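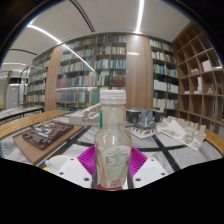
펜데일 모직 공장 공개일 방문기

10월에 펜데일(Fenddale)에 있는 모직 공장 조텍스(Jotex)의 공개일에 다녀왔습니다. 한국어로 긴 글을 쓰는 것은 아직 어렵습니다. 틀린 표현이 있으면 댓글로 알려 주십시오. 섬유 용어는 사전을 찾아 가면서 썼는데, 현장에서 쓰는 한국말과 다를 수도 있습니다.

가는 길

펜데일에는 기차역이 없습니다. 예비크(Jevik)까지 기차로 가서 역 앞에서 42번 버스로 갈아탑니다. 버스는 강을 따라 올라가다가 돌다리를 건너고, 그다음부터는 계속 오르막입니다. 저는 멀미를 조금 하는 사람이라서 앞자리에 앉았습니다. 내리는 정류장 이름은 '염색장 앞'인데 염색장은 정류장에서 보이지 않습니다. 내려서 버스가 온 방향으로 조금 되돌아가면 오른쪽에 벽돌 굴뚝이 나타납니다. 저는 반대쪽으로 걸어갔다가 양 목장 울타리 앞에서 돌아왔습니다.

공장 안에는 매점이 없습니다. 마실 물은 가지고 가는 것이 좋고, 뚜껑이 잘 닫히는 병이어야 합니다. 작업장 안에서는 마실 수 없고 가방에 넣어 두어야 합니다. 입구의 안내문에는 긴 머리는 묶을 것, 목도리는 벗을 것, 굽이 있는 신발은 신지 말 것이라고 적혀 있었습니다. 저는 목도리를 하고 갔으므로 맡기고 번호표를 받았습니다. 모직 공장에 모직 목도리를 맡기는 것이 조금 이상한 기분이었습니다.

견학은 한 조에 16명까지이고 오전 10시부터 조별로 출발합니다. 예약은 우편엽서나 전화로만 받습니다. 저는 전화로 했는데, 상대방이 제 이름의 철자를 세 번 다시 물어보셨습니다. 친절한 분이었습니다.

양털 창고

견학은 창고에서 시작합니다. 문을 열면 냄새가 먼저 옵니다. 나쁜 냄새라고 말하고 싶지 않지만 좋은 냄새도 아닙니다. 오래된 비누와 풀과 동물의 냄새가 섞여 있습니다. 양털은 큰 자루에 눌러 담아서 쌓아 놓았고, 자루마다 산지와 등급이 먹으로 적혀 있습니다.

안내하시는 분이 등급이 다른 양털을 한 줌씩 돌려 주셔서 직접 만져 보았습니다. 어깨 부분의 털은 가늘고 탄력이 있고, 다리 쪽의 털은 굵고 뻣뻣합니다. 눈으로 볼 때에는 저는 차이를 몰랐는데 손가락으로 비비면 분명히 다릅니다. 만지고 나면 손에 기름이 남습니다. 이 기름을 라놀린이라고 합니다. 공장에서는 세모(양털을 씻는 일) 과정에서 나온 기름을 따로 모아서 판다고 들었습니다. 집에 갈 때까지 손이 부드러웠습니다.

세모는 이제 이 공장에서 하지 않고 강 아래쪽의 다른 곳에 맡깁니다. 옛날의 세모조는 마당에 그대로 있고 지금은 빗물이 고여 있습니다. 저는 씻는 과정을 제일 보고 싶었으므로 이 점은 아쉬웠습니다. 방문 안내에는 '양털에서 옷감까지 모든 과정'이라고 되어 있었습니다. 내년 안내에는 고쳐 써 주시면 좋겠습니다.

소면과 방적

소면기는 엉킨 털을 빗어서 한 방향으로 펴는 기계입니다. 가는 철사가 촘촘히 박힌 원통이 서로 맞물려 돌아가고, 끝에서는 안개처럼 얇은 털의 막이 나옵니다. 제가 이날 본 것 중에서 가장 아름다운 것이 이 막이었습니다. 손을 대면 안 되지만 옆에서 숨을 크게 쉬면 조금 흔들립니다. 막은 여러 갈래로 나누어져서 굵은 끈 모양이 되고, 그것이 다음 방으로 가서 실이 됩니다.

방적실에서는 뮬 정방기 한 대를 우리를 위해서 돌려 주셨습니다. 긴 틀이 레일 위에서 앞으로 나오면서 실을 늘이고 꼬고, 다시 들어가면서 감습니다. 나올 때는 천천히, 들어갈 때는 빠르게 움직입니다. 보고 있으면 파도 같습니다. 평소의 생산은 옆에 있는 새 정방기로 하고, 뮬은 특별한 실을 주문받을 때만 쓴다고 합니다. 어떤 실이 특별한 실인지 여쭈어 보니 꼬임이 고르지 않은 실이라고 대답하셨습니다. 손으로 뽑은 실처럼 보이게 하려고 일부러 오래된 기계를 쓰는 것입니다.

바닥은 나무이고 기름이 배어서 색이 검습니다. 미끄러우니 천천히 걸어야 합니다. 기둥에는 예전에 일한 사람들이 연필로 쓴 계산과 날짜가 남아 있었습니다. 어떤 글씨는 아주 예쁩니다. 무슨 계산인지는 안내하시는 분도 모르셨습니다.

직조실

직조실에 들어가기 전에 귀마개를 나누어 줍니다. 귀마개를 해도 시끄럽습니다. 소리가 귀로 들어온다기보다 발바닥으로 올라온다는 느낌이었습니다. 이 방에서는 설명을 할 수 없으므로 들어가기 전에 복도에서 설명을 듣고, 안에서는 손짓으로만 안내를 받습니다. 저처럼 말이 서투른 사람에게는 오히려 모두가 평등한 방이었습니다.

그날 짜고 있던 옷감은 푸르바(Purba)라는 이름의 담요지였습니다. 회색과 짙은 녹색의 헤링본 무늬이고, 가장자리에 가는 노란 줄이 하나 들어갑니다. 견본 번호는 247번입니다. 이 공장은 무늬마다 번호를 붙여서 견본장에 보관하는데, 번호가 한번 정해지면 색을 바꾸어도 번호는 바뀌지 않습니다. 견본장은 복도의 유리장 안에 펼쳐져 있었고, 한 면에 작은 천 조각이 줄을 맞추어 붙어 있었습니다. 조각 옆에는 실의 굵기와 날실의 순서가 잉크로 적혀 있습니다. 저는 여기에서 너무 오래 서 있어서 우리 조를 놓칠 뻔했습니다.

날실이 끊어지면 직기가 저절로 멈춥니다. 그러면 직공이 와서 끊어진 자리를 찾아 매듭을 짓고 다시 돌립니다. 매듭을 짓는 동작은 너무 빨라서 저는 두 번 보고도 이해하지 못했습니다. 견학이 끝난 뒤에 마당에서 그 직공께 다시 보여 달라고 부탁드렸더니 주머니에서 실을 꺼내 천천히 해 주셨습니다. 집에서 연습했지만 저의 매듭은 당기면 풀립니다.

검사와 수선

다 짠 옷감은 북쪽으로 난 큰 창문 앞에서 검사합니다. 비스듬한 판 위로 옷감을 천천히 당기면서 흠이 있는 곳에 분필로 표시를 합니다. 그다음에는 수선하시는 분들이 바늘로 빠진 실을 한 올씩 채워 넣습니다. 조용한 방입니다. 직조실에서 나온 다음이어서 더 조용하게 느껴졌습니다. 라디오가 작게 켜져 있었습니다.

흠이 있는 부분을 손으로 만져 보라고 하셔서 만져 보았습니다. 제 손에는 아무것도 느껴지지 않았습니다. 수선하는 일을 제대로 배우려면 몇 해가 걸린다고 하셨고, 지금은 배우겠다는 사람이 적다고도 하셨습니다. 한 분이 저에게 시력이 어떠냐고 물으셨습니다. 농담이었다고 생각합니다.

축융(옷감을 물에서 두드려 조직을 조이는 일)과 기모는 아래층에서 합니다. 아래층은 바닥 공사를 하는 중이어서 계단 위에서 내려다보기만 했습니다. 염색장은 공개일에도 공개하지 않습니다.

매장에서

견학은 매장에서 끝납니다. 정가의 담요는 저에게 비쌌습니다. 대신 안쪽 상자에 자투리 천이 있고, 무게로 계산합니다. 저는 푸르바의 자투리와 밤색 트위드 한 조각을 샀습니다. 푸르바는 노란 줄이 있는 쪽을 찾느라고 상자를 바닥까지 뒤졌습니다. 옆에 계신 분이 같은 것을 찾고 계셨는데, 그분은 방석을 만들 것이라고 하셨습니다. 저는 무엇을 만들지 아직 정하지 못했습니다. 지금은 책상 위에 펴 놓고 그 위에 사전을 올려 두었습니다.

매장에서는 현금만 받습니다. 영수증은 손으로 써 줍니다. 실도 팔고 있었는데 타래로만 팔고, 감는 것은 각자 집에서 해야 합니다.

방문하실 분을 위한 메모

예비크로 돌아가는 버스는 매시 35분에 있습니다. 저는 마지막 조의 앞 조였고, 매장까지 보고 나서 오후 3시 35분 버스를 탔습니다. 정류장에 지붕이 없으니 우산을 준비하십시오.

사진은 창고, 마당, 매장에서만 허락됩니다. 기계가 있는 방에서는 찍을 수 없습니다.

안내문은 영어로만 되어 있습니다. 천천히 말해 달라고 부탁드리면 정말로 천천히 말해 주십니다.

계단이 많고 승강기는 화물용입니다. 걷기가 불편하신 분은 예약할 때 말씀하시면 창고와 검사실만 보는 짧은 견학으로 바꾸어 준다고 합니다.

그리고 맡긴 목도리를 잊지 마십시오. 저는 버스 정류장까지 갔다가 다시 찾으러 뛰어갔습니다. 번호표는 돌려드리는 것을 잊어서 아직 제 외투 주머니에 있습니다. 우편으로 보낼 생각입니다.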